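How I clean a whole row of toilets without losing the will to live

I've got one loo at home and I used to think that was plenty. Then I took on the cleaning at the Fevham showroom over in Utcombe, where there are several of the things, and I had to get a proper routine going. It works just as well in an ordinary bathroom, so I thought I'd write it up.

You'll need a squirty toilet cleaner, a mild bathroom spray, a loo brush, two cloths in different colours (I use pink for the toilet and blue for everything else – please don't mix them up!) and a pair of rubber gloves.

Step 1. Get the cleaner in first
Lift the lid and the seat, squeeze the cleaner up under the rim and let it run down the bowl. Then put the lid down and leave it for as long as the bottle tells you. If you've more than one toilet to do, go round and do this bit to all of them before you touch anything else. It saves me ages.

Step 2. Top to bottom on the outside
Start with the tank, if there is one, then the lid, both sides of the seat, the hinges and finally the base. Spray the cloth and not the toilet, especially on a smart one. I never let bleach or anything scratchy near a smart lid, and I turn it off at the wall before I start. Thư Lý, who had this job before me, once got a jet of warm water up her sleeve and she still brings it up. 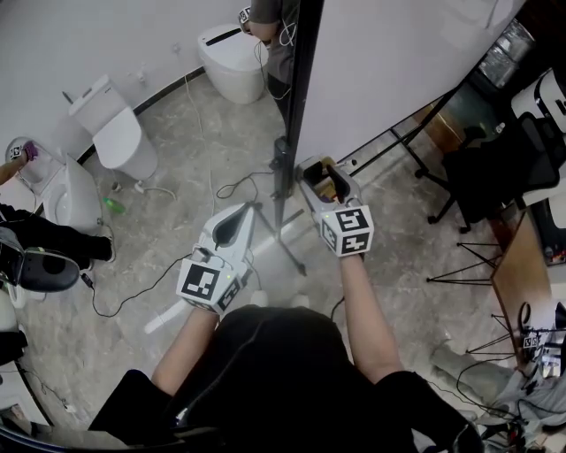

Grey marble-patterned floor, white toilets, and a green bottle down on the floor by the wall.

Step 3. The fiddly bits
If you've got a little spray fitting on the wall, wipe it all over and run a corner of the cloth behind it where the dust gathers. An old toothbrush is brilliant round seat hinges. For limescale I wrap kitchen roll soaked in white vinegar round the fitting and go and have a cup of tea (rinse well after, and never use vinegar anywhere near bleach).

Step 4. Brush and flush
Back to the bowl. Scrub under the rim, then round the bend, then flush with the brush still in there so it gets a rinse too. Trap the handle under the seat and let it drip for a bit before it goes back in its pot.

Step 5. Floor last
Pick up anything lying about, bottles and leads included, then sweep before you mop. On a marbled floor I use warm water with a tiny drop of washing-up liquid – too much and it dries streaky. Work backwards towards the door and get right in behind each base.

Toàn Thái asked me whether you can do the floor first if you're in a hurry. You can, but you'll be doing it again!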